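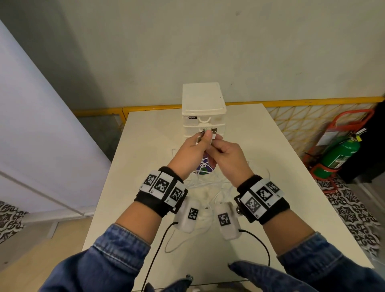 白いUSBケーブルのコネクタ、両手に1本ずつ。

2024年1月17日　文:在庫掲載サポート窓口
読了目安:4分

【対応記録】ピックアップ「Lennox」の在庫ページで装備欄が途中で切れ、全車に「残りわずか」が付く件

状態:解決(一部、様子見)
優先度:高 → 中 → 高 → 中
申告元:Clundton店 販売課
対象:Plaltberg在庫掲載システム、Skemholm連携モジュール

■申告内容(原文のまま)
「Lennoxのページがおかしいです。装備の説明が『クロームメッキの』で終わっています。何がクロームメッキなのか、お客様に聞かれましたが答えられませんでした。あと全部の車に残りわずかと出ます。急ぎです。」

■初回確認
再現した。装備欄は確かに「クロームメッキの」で終わっている。正解はサイドステップである。
「残りわずか」のほうは、掲載中の1,796台すべてに付いていた。店の裏に整列している商用バンも例外なく残りわずかだった。

■切り分け1:ブラウザ
別の端末、別のブラウザで同じ表示。キャッシュの削除もお願いしたところ、「削除したらログインできなくなりました」との返信あり。パスワード再発行の件は別チケットに分けた。

■切り分け2:元データ
Skemholmから届くファイルを直接開いた。装備欄は最後まで入っている。Lennoxの上位グレードでいちばん長いものは3,555文字あり、そのうちかなりの部分を、バンパーが前後とも車体同色であることの説明が占めていた。前が同色、後ろも同色、後ろには角にステップ付き、グリルの枠も同色、と続く。読み物としては起伏に乏しいが、データは正常。

■切り分け3:取り込み処理
原因その1。装備欄の取り込み上限が200文字になっていた。8月の改修で一覧ページ用の短い説明欄を新設した際、同じ設定値を詳細ページも読むようになっていた。改修時の確認書には「影響範囲:なし」とある。
なお、長い装備欄を持つ車はLennox以外にもあるが、他の車種からは申告が来ていない。誰も最後まで読んでいなかった可能性が高い。

■切り分け4:「残りわずか」表示
原因その2。この表示は、同一グレードの在庫が5台以下のときに出る。ところがグレード名の照合に装備欄の先頭部分も使っており、そこに車台番号の下4桁が混ざっていた。システムから見れば全車が別グレードで、どのグレードも在庫は1台。残りわずかと言われれば、確かにそうである。

■対応
・詳細ページの上限設定を一覧ページと分離し、詳細側は上限なしに変更
・グレード照合から装備欄を除外
・Lennoxの217台分を先行して再取り込み、表示を確認
・残りの車両は夜間処理で再取り込み

■確認結果
Lennoxの詳細ページで、装備欄が末尾まで表示された。「残りわずか」は該当グレードのみに減った。
ただし上限を外したため、スマートフォンでは価格にたどり着くまでに長いスクロールが必要になった。折りたたみ表示に変更し、「装備をすべて見る」のボタンを追加した。

■申告元とのやりとり(抜粋)
申告元:直ったのを確認しました。ところで「残りわずか」は前のままのほうが問い合わせが多かったのですが、戻せませんか。
窓口:戻せません。
申告元:Lennoxだけでも。
窓口:在庫数と合わない表示はできません。
申告元:「残りあり」ならどうでしょう。
窓口:ご要望として記録します。

■追記1
夜間処理は完了。後部ベンチシートが「3人掛け・3人掛け」と二重に出る車両が見つかった。6人乗れるわけではない。Skemholm側の入力が重複していたもので、先方に修正を依頼済み。回答待ちの間、当該車両は手作業で直している。

■追記2
Clundton店より、店頭用の印刷価格表でも装備欄が切れているとの連絡。こちらは用紙の幅の問題で、システムは関係なかった。横向き印刷を案内したところ、今度は価格が2枚目に回ったとのこと。文字を一段小さくする設定を案内して、現在返信待ち。

■残作業
・確認書の「影響範囲:なし」という初期値を空欄に変更する
・Skemholmからの回答後、ベンチシートの重複を再点検
・「残りあり」表示の検討(優先度:低)

お問い合わせ:Plaltberg在庫掲載サポート窓口(各店の管理画面「ヘルプ」より)　|　© 2024 Plaltberg　|　ページの先頭へ戻る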